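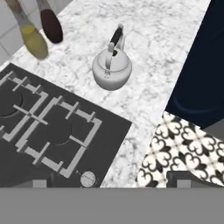 Issue 106

My niece Atia asked me last week what a chain letter is, and I got so carried away explaining that my tea went cold. So now you're getting the explanation too!

A chain letter is a message that tells you to pass it on to other people. Some of them promise good luck. Some threaten bad luck. The kind I want to talk about asks for money, and it's very sneaky.

Say a letter comes to you from somebody called Mr. Bhattacharjee. It has two names at the bottom. It says: send one dollar to the name at the top, cross that name out, put your own name at the bottom, and mail copies to 48 friends. Then sit back and wait for your dollars!

Sounds easy, right? Let's do the math. You send 48 letters. If every one of your friends does the same, that's 48 times 48, and now there are 2,304 new letters. In my old town, Jirmont, there were only 2112 people (and that's counting the babies, who are terrible at writing letters). So by the second round we've already run out of Jirmont!

Where does the money come from? It comes from the people who joined after you. Nothing gets made and nothing gets sold — dollars just move from one pocket to another. For a few people at the start to get a lot, a whole crowd at the end has to get nothing back at all. Grown-ups call this a pyramid, with a tiny point on top and a great big bottom.

I fell for one when I was nine. It was stickers instead of money. I mailed off my best shiny ones in April, and I checked the mailbox every day until school let out. I got zero stickers. I'm still a bit mad about it.

These days the letters mostly come as texts or posts, and they might say "gift circle" or "secret sister" at the top. Same trick. If you get one, don't send anything, don't pass it on, and don't type in your address. Show it to a grown-up you trust. And if it says something awful will happen when you break the chain — well, I've broken lots of them, and I'm fine.

Iresha Munasinghe, 8/18/18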